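Rivness Drive Cell: Frequently Asked Questions

Setup and upkeep of the drive-handling arm, for bench staff. Last revised March 2025. Maintained by Rasa Uibo.

How often do the gripper screws need checking?
Every 200 cycles, or at the start of a shift if the arm has sat idle over a weekend. Use the short hex key from the Larnix kit. Snug is enough. Do not use thread locker on the finger screws, as the fingers get swapped too often.

The fingers close but the caddy slips. What do I look at first?
Wipe both fingers with a dry cloth and run the grip test again. If it still slips, check the finger offset on the pendant. It should read 7. Anything else means someone loaded the old program.

Can I move the arm by hand?
Yes, in freedrive, with the speed slider at 22 percent or lower. Keep your other hand near the emergency stop.

Where should the pendant go while I am working on the chassis?
Keep it beside the chassis with the screen facing up. Do not hang it from the cable.

How close should the fingers be before I start a pull?
Touching the caddy, with the drive still square to its slot. If the connector edge starts to tilt, back off and teach the point again.

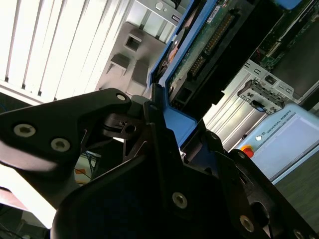

Gripper fingers at the tip of a blue drive caddy, seen from the wrist camera. Teach pendant at right.

The wrist camera view is tilted. Is that a fault?
No. The mount is set at an angle to clear the gripper body. Leave it alone unless the calibration check fails.

Who do I call if the arm stops with a protective stop?
Clear the cause and restart once. If it stops again, power down and call Sioned Voyle at extension 200.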